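Guest Residence Refurbishment: Room Gallery
Category: Campus & Facilities / Housing

The Bosman Guest Residence reopened its second-floor rooms to visiting scholars on October 6, 2025. The refurbishment was directed by Roswitha Frei, Head of Residential Services, with interior planning by Gyula Virág of Clendeo. A total of 21 rooms were included in the program.

This gallery records the furnishings selected for the rooms and the housekeeping standards now in effect. Guests who wish to review the arrangements before arrival may consult the notes below.

Planning the rooms

The earlier rooms held a writing desk, a wardrobe and two armchairs, and many visitors reported that they had little space to open a suitcase. The new plan places the bed and a small sofa at opposite sides of the room, with the nightstand between them. Desks have been moved to the shared study on the same floor, where they remain available at all hours.

Bedding

Each bed is made with a white duvet and a set of pillows in white and dark gray. Linens are changed weekly, and on request for stays of more than 2 weeks. Extra blankets are held at the front desk.

Walls and floors

Off-white paint was chosen so that repairs can be made without repainting a full wall. Carpet was retained in the bedrooms — a preference expressed by most guests who replied to the spring survey — and hard flooring was laid in the corridors.

Nightstands and bedside area

The nightstand has a light wooden top with rounded corners, a white drawer front and an open shelf below. Tops are left clear for each new arrival. Light switches and an electrical socket share a single dark gray plate on the wall nearby.

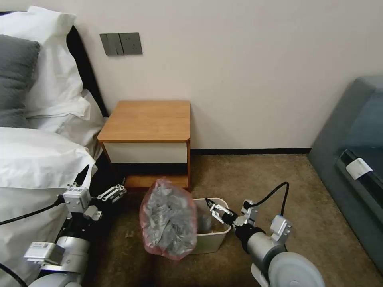

Wastebaskets are small enough to be moved to either side of the room, and guests may place them wherever is convenient. Bags are collected each morning between nine and eleven. Glass and batteries should be taken to the collection point beside the elevator. Feven Wako, Housekeeping Supervisor, asks that food waste be brought to the shared kitchen and placed in the covered bin there.

Reservations and inquiries

Reservations for November are now open to departments and individual visitors. Requests should be addressed to Sunee Intarasuk in the Residence Office, extension 1307. Questions concerning accessibility — including bed height and door width — may be directed to the same office.

Recent in Campus & Facilities
Shared Study Hours for the Fall Term
Corridor Lighting: Work Completed on the Second Floor
Bheki Khumalo Appointed Manager of Building Services
Parking Permits for Short-Term Visitors

This site uses cookies to remember your display settings and to measure page visits. By continuing to browse, you accept their use.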